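Tiongson Branch Readers Win Back the Long Tables

TIRNORA - The long tables are coming back to the Tiongson branch library, nine months after the city replaced them with something called flexible seating and discovered that people who go to a library mostly want to sit down at a table.

The city's library department confirmed the change last week in a notice taped to the inside of the branch's front door, facing in. Readers on the sidewalk had to wait until 10 a.m. to find out they had won.

Under the plan, 16 wooden tables will return to the main reading room by November. The lounge pods that took their place will be sent to other city buildings, none of which has so far asked for one.

The trouble began in the winter, when Tirnora hired the design firm Cledeck to refresh the branch. The firm's report spoke of "informal zones" and "a softer relationship with the book." In practice, this meant low foam chairs shaped like river stones, each with a swiveling tray big enough for a phone or a cookie. A newspaper, opened on one, folded itself back up.

Regulars took it badly. The branch has a loyal morning crowd made up of retired people, tax filers, nursing students and a chess group that dates from before the building had air conditioning. The chess group tried the trays for one morning and then moved to the bus shelter across the street, where it met through most of April.

"I got down into one of those stones and I had to be helped out by a fourth grader," one reader wrote on the comment cards the library sets out by the copier. Another card said only "KNEES."

A petition followed. It gathered 800 signatures, which is more than voted in the last election for the water board, and was handed over at the June council meeting in a shoebox. The council thanked the petitioners and referred the shoebox to staff.

Staff, to their credit, opened it. They also looked at the figures from Bunix, the booking system the library uses for its study rooms, and found that requests had doubled since the tables left. With only two study rooms in the building, the wait for a place to spread out a map had reached 19 days at its worst, according to a memo to the council. One booking, under "purpose of visit," read "flat surface."

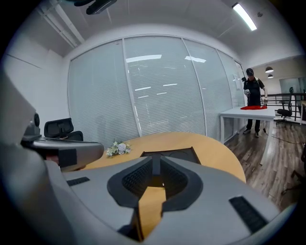 The tables themselves never left town. They were bought when the branch opened and spent the past nine months in the city's road salt shed, stacked on their sides behind a snowplow. The library sent a pair of employees to see what shape they were in, and the news was better than expected. The tops have been sanded and refinished at the public works garage, and they have come up in a light wood with a warm tan glow to it, a surprise to anyone who studied at them in the years when they were the color of strong tea. Some of that color, it appears, was tea.

The sanding did raise a question of heritage. Several generations of Tirnora students had carved their initials into the tables, and a few former students called to ask that theirs be left alone. The library took the view that it could not officially protect vandalism, but that it was under no duty to sand very deep. Some of the older carvings remain, including a heart with three sets of initials in it.

The full cost of the reversal is $300 for sandpaper, varnish and rubber feet, plus the staff time, which the city says came out of the regular budget. The cost of the refresh was a good deal more. The council has asked for a final number and been told that it depends on how one thinks about value.

Cledeck said in a written statement that it was proud of its work at Tiongson and that the return of the tables was "a natural next phase" of the design. The firm did not say whether the next phase had been in the original drawings. It will not be paid for it.

The pods had their defenders, most of them under eight. Children took to the stones at once and used them for nearly everything except reading, and a group of second graders has written to the library in crayon to ask for mercy. Four of the stones will stay in the picture book corner as a result. The rest have been offered to the senior center, the permit office and the waiting area at the county courthouse. The senior center replied the same day.

There will be some changes from the old layout. The tables will be spaced farther apart to meet the current fire code, and half of them will have a power strip fixed underneath. The reading lamps with the green glass shades will come back too, though the branch is still looking for the box with the shades in it. It was last seen near the salt.

Seating will come to 193 places across the building once the work is finished, a few more than the branch had before the refresh. The old oak chairs, sadly, were sold at the city surplus sale in March, and the library has asked anyone who bought a set to consider selling it back. Two households have come forward. One wants what it paid, and the other wants its overdue fines forgiven first. Talks are continuing.

The reading room will close for three days while the furniture is moved. During that time newspapers will be available at the checkout desk, and the restrooms will stay open. Holds can be picked up at the side entrance on Mill Lane between 9 a.m. and 4 p.m. - ring the bell and wait, as the person answering it may be coming from the basement.

The chess group has been told it may have its old spot by the radiator. It has thanked the library and said that it will think it over. Membership grew by five during the months at the bus shelter, mostly people who had missed the number 12 and stayed to watch, and some of the newer players say they prefer the fresh air. A vote is planned for when the weather turns.

Comment cards on the new layout will be set out by the copier from opening day. The library asks that readers use both sides.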